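Clulen opens shared study and meeting rooms at Gendell building

Round tables, good chairs and a door that closes: the second floor gets a new life this March

FLUNPORT – Students, tutors and small local groups in Flunport will have a new place to sit down together from this March, when Clulen opens its shared rooms on the second floor of the Gendell building. The rooms can be booked by the hour, and evening slots run until 9 p.m. on weekdays.

The floor was rented out as one long office for years, with desks in rows and very little privacy. Clulen has divided it into five rooms, each fitted out for a handful of people working at the same table. There are 147 members signed up already, and we couldn't be happier about it!

"People kept telling us the same thing," said Amancay Ledesma, director of Clulen. "They had somewhere to work alone and somewhere to listen to a lecture, but they didn't have a table where four of them could spread out their stuff and talk at a normal volume. So we started with the table and worked outward from there."

The tables are round, with light wooden tops, and came from Caldeira, the furniture workshop on the other side of the river. Clulen tried rectangular ones first and gave them up after two weeks of trial bookings. With a round table there is no head seat, an extra person can pull up a chair without everybody shuffling along, and things can be passed straight across.

"I loved making these," said Edvin Strömberg of Caldeira. "We tested a few finishes and went for the warm one. A meeting room can feel pretty cold with all that glass and metal, and the wood does a lot to soften it."

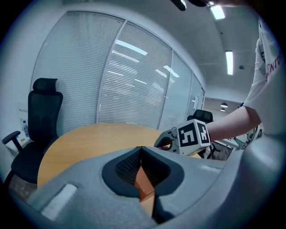
A round wooden table and black mesh chair in one of the Clulen rooms, with white blinds over the glass partition.

Glass partitions let daylight travel through the floor, and the blinds can be closed when a group wants some privacy. Members asked for chairs they could sit in for a whole afternoon, so comfort got a big share of the budget – more than the paint, the signs and the coffee machine put together.

Usman Sethi, who tutors high school math, was among the first to book during the trial. "I used to meet students in a café and spend half the lesson guarding our table," he said. "Now I can lay out the worksheets and leave them there until we're done. My Friday group has already claimed its favorite room."

Membership is $80 a year and covers four hours of booking each month, with more hours available at a low rate. Thanks to a gift from a local family, Clulen will also give away 500 free hours to students in the first season. Students can apply at the front desk with a school ID.

An open house takes place on the first Friday after opening, from 4 p.m. to 8 p.m. All of the rooms will be open, Caldeira will bring wood samples, and there will be soup.

Press contact: Joelle Nseir, Clulen, second floor, Gendell building, Flunport
Bookings and group visits: Estela Rivadeneira, front desk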